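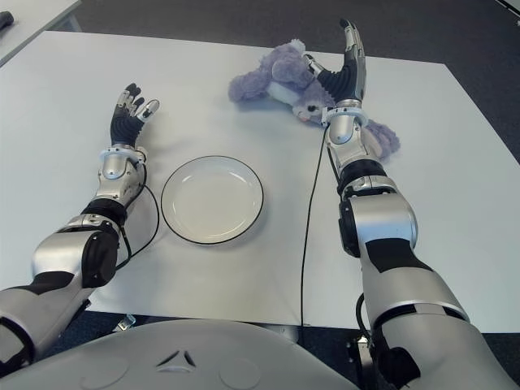
Weltik opened its workshop in Prerow to the public on 14th January, and the two-armed robot the company has been developing for household and care work was on show for most of the day. Visitors could stand along a rope line and watch it handle everyday objects at a white table, among them a round plate with a thin black line at the rim and a fuzzy purple stuffed animal. The robot's silver-gray arms end in black ribbed hands with fingers, and it was these that drew most of the questions from the crowd.

The open day was the second the company has held and the first at which the robot ran with the public in the room. Doors opened at ten and the last group left a little after five. Weltik said 2747 people had signed up for a place, far more than the building can take, and that it had to close the list. In the end 1000 were let in, in timed groups.

Ishbel Gourlay, who leads the hardware team, gave the talk at the start of each session. She told visitors that the household program began in July, when the company moved a group of its engineers over from factory equipment. Weltik still earns nearly all its money from packing machines, and she said that would stay true for a good while.

"People see a plate and a toy and think it must be a simple job," Gourlay said. "For a packing machine we know the size and weight of every box before it arrives. In a kitchen you don't know any of that. A plate is hard and slippery, and a stuffed animal changes shape as soon as you touch it."

Each demonstration lasted fifteen minutes. In the first part an operator, standing to one side in a headset and gloves, moved the robot's arms directly. In the second part the operator stepped back and the robot worked from its own software, which the company calls Matić. Staff moved the objects to new spots on the table between runs, and in some sessions children from the front row were asked to choose where things should go.

The results were mixed. Weltik kept a tally on a board by the entrance, and by closing time it showed 83 attempts by the software alone to pick up an object and put it down in a marked place. The company did not give a figure for how many of those worked. Gourlay said the engineers wanted to go through the recordings first and would put the number on the company website.

In the session this reporter watched, the robot lifted the toy on its first try and set it down close to the mark. The plate gave it more trouble. It got its fingers under the rim, lost its hold and stopped, and the operator had to step in. There was some friendly applause anyway.

Mimoza Ristić, who runs testing, said plates were a known weak point. The fingers are good at closing around things, she said, but picking up something thin from a flat surface means getting an edge up off the table first. Her group has tried sliding the plate to the table's edge and gripping it there. That works better but takes longer, and it depends on the robot knowing exactly where the table ends.

"We could have left the plate at home and shown only the things it does well," Ristić said. "We talked about it. But then you go home with the wrong idea of where this is."

Several visitors asked about safety. Ristić said the arms are set to stop when they meet more resistance than expected, and that operators keep a stop button within reach during every run. The rope line was placed well outside the reach of the arms. The company does not yet let the robot work next to people without a trained operator present, and she gave no date for when that might change.

Others wanted to know about price. Gourlay said there was none, as the robot is not for sale. The company has built two of them. One stays in Prerow, and the other is due to go to Gendier, a care provider that runs residential homes along the coast, for a trial later in the year. That robot will start in a staff kitchen, clearing and stacking dishes, and will not be used near residents during the first stage.

Gendier sent four of its staff to the open day. They spent part of the afternoon with the engineers after the public sessions and tried the headset and gloves themselves. One of them, a kitchen manager, said the gloves were easier to get used to than she had expected, though her arms were tired after ten minutes. She also asked whether the robot could deal with wet dishes. Ristić said it had not been tested with water, and that the hands would need a cover before anyone tried.

Jobs came up too. A man in the early afternoon group asked Gourlay whether the trial was meant to replace kitchen workers. She said Gendier had open positions it could not fill and that no one would be let go as part of the trial, but that she could not speak for what other companies might do with machines like it in the future.

Elsewhere in the building, visitors could look at an older packing line with its panels off and try a small gripper worked by a hand lever. The assembly area was closed to the public, with a window left clear for people who wanted to look in. Coffee and cake were sold in the canteen, and the money went to the Prerow youth fire brigade.

Parking was a problem for much of the morning. Cars were left along both sides of the access road, and the bus that serves the business park was late several times. Weltik apologized to its neighbors and said it would arrange a shuttle from the station if it holds another open day – no decision on that has been made.

School groups of up to 20 students can still book a visit through the company's office. These tours cover the packing machines and a short talk on the household program, but the robot itself will be running only on certain dates, which the office will confirm at the time of booking.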